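Home | About | Coaching | Fixtures | Facilities | Contact

About Skaltside Cricket School

2 min read

Skaltside Cricket School teaches batting, bowling and fielding to children and adults in Trinbridge. We run courses all year, indoors from October to March and on grass for the rest of the season. We also enter teams in the local leagues and rent out nets by the hour.

The school began as a winter net session for players from two village clubs who had nowhere to practice once the clocks went back. They shared one hall with a badminton group and had to be out by nine. When the old seed warehouse on Cronin Road came up for lease, the clubs took it on together and set up the school as a separate company. It still has no outside owner. Any money left at the end of the year goes into the building, the mats and the ground.

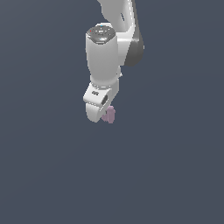
Bowling is the part of the game we are best known for. New bowlers spend their first three sessions without a run-up, standing side-on at the crease and working on grip, front arm and release. We add the run-up later, a few steps at a time. Coaches look closely at the elbow. A bowler has to work within the law on straightening the arm during delivery. If a young player has a doubtful action we tell the parents early, and we work on it in one-on-one sessions at no extra charge. Most spinners who come to us with this problem have been trying to bowl too fast for their age.

Batting courses are split by level. Beginners use a softer ball and lighter bats, which we lend out. The intermediate group moves to a hard ball, and from that point helmets, pads, gloves and a box are required - no exceptions, including for adults facing slow bowling. Advanced players have a longer session on Friday evenings, half of it against bowlers and half against the bowling machine.

The indoor center has 3,668 square feet of floor, with four lanes and a small space at the back for fielding drills. The lanes were resurfaced last year. The two on the left are a little quicker and suit seam bowling. The other two take more spin, so please say which you prefer when you book.

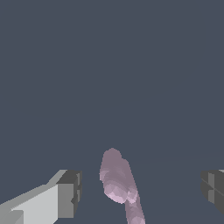 Simulated gripper fingers, with a soft pinkish-mauve object between them.

Outdoors we play at Flivmont Park, ten minutes from the center. The square has six pitches and we look after it ourselves. There is a scoreboard, a tea room and seating on the grass bank for up to 200 people. Dogs are welcome on a leash on the far side of the ground. Parking fills up on match days, and the lower field is opened when the ground is dry enough.

We currently have 249 members. The junior section is the largest and takes players from age seven. The women's team plays in the second division of the county league and practices with the men's second team before the season. There is also a walking cricket group on weekday mornings, which needs no experience and no equipment. 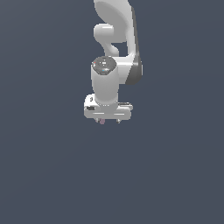
Simulated white robotic arm and gripper

All our lead coaches hold a recognized coaching qualification and a current first aid certificate. Assistants are usually senior players, and they never run a junior session alone. Group sizes are kept to eight per lane, or six for the youngest players.

Membership runs from April and can be paid in full or monthly. It covers league matches, one net session a week and a discount on holiday courses. You do not have to be a member to book a lane. Anyone who wants to try a course before paying can come to one session free - call the office first so the coach knows to expect you.

The office is open on weekdays from 10 a.m. to 4 p.m. Outside those hours, leave a message and we will call back the next working day. Lane bookings can be changed without charge until noon on the day before.

Related pages

Junior courses and age groups
Book an indoor lane
Getting to Flivmont Park
What to bring to your first session
Bat repair and secondhand equipment
Trinbridge evening league: how to enter a team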